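4.2 纹理方向与色差判读的关系

上一节给出了各样本的整体色度均值。均值掩盖了同一块板面内部的差异,而木材表面的差异恰恰集中在早材与晚材的交替处,因此本节改以条带为单位重新计算。原始数据取自Semden与Callov两处阅览室的桌面普查,共2290个测点,其中129个测点落在修补腻子或五金件覆盖范围内,予以剔除。测点间距沿垂直纹理方向加密,沿平行纹理方向放宽,具体间隔随板宽调整。

色度测量采用CIELAB色空间,D65光源,10°视场。每一测点连续读取三次,取中位数。仪器在每张桌面测量前后各校准一次,两次白板读数的ΔE若超过0.3,则该桌全部数据作废重测。Sekiguchi与Kubo在前期工作中使用的是8 mm口径,该口径会同时覆盖数条晚材带,得到的L*值偏向中间,条带间的对比被低估。本研究换用3 mm口径,代价是单次读数的离散度增大,对此在4.4节中以重复测量误差加以修正。

条带的划分由两名判读员独立完成,判读员只看灰度图,不知道样本的来源与涂装年份。两人对条带边界的分歧多出现在心边材过渡区,以及涂膜较厚、纹理被部分遮盖的板面。分歧条带由第三名判读员Arai裁定,最终得到有效条带3449条。条带宽度呈明显右偏分布,后续检验均先作对数变换。

需要说明的是,径切板与弦切板在此不能合并处理。径切板条带平直,垂直于纹理的一条测线即可代表整块板;弦切板常见山形纹,测线位置稍有移动,所得条带数便会改变。Reuter提出的做法是在弦切板上取三条测线并求平均,本文沿用,但将靠近板端的一条内移,以避开端面吸漆造成的深色区。Ploseren批次的桌面全部为拼板,相邻板条的切向不一,按单块板条分别归类后再进入模型。 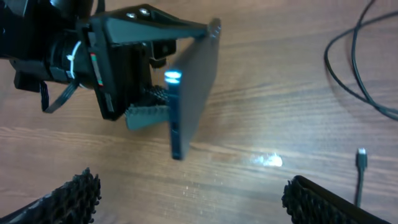 纹理方向对主观判读的影响大于对仪器读数的影响。在混合效应模型中,以桌面为随机截距,纹理与视线夹角为固定效应,夹角由平行转为垂直时,判读员报告的明暗对比评分升高,而同一测点的ΔL*没有相应变化。这一结果与Kun关于线状纹理掩蔽效应的推测方向一致,但效应量较小。图3中的桌面呈暖棕色,纹理大致左右横向延伸,颜色较深的平行线与较浅的条带并存,属于较容易按条带划界的类型。对于这类表面,若仍以整板均值描述颜色,深线与浅带的读数相互抵消,所得数值在板面上往往找不到对应的位置。因此在表5中,深色条带与浅色条带分列,整板均值仅作为附注保留。

涂膜老化的影响需单独考虑。Hamada批次中有19张桌面曾经重新涂装,旧膜是否完全去除无法由现存记录确认。将这部分桌面排除后重新拟合,夹角项的符号与显著性均未改变,截距略有下降。考虑到旧膜黄变主要反映在b*上,对L*的贡献有限,本文在主模型中保留了这些桌面,排除后的系数列于附录B。

条带宽度与对比评分之间未见线性关系。加入二次项后拟合优度有所提高,但拐点的置信区间较宽,现有数据不足以确定其位置。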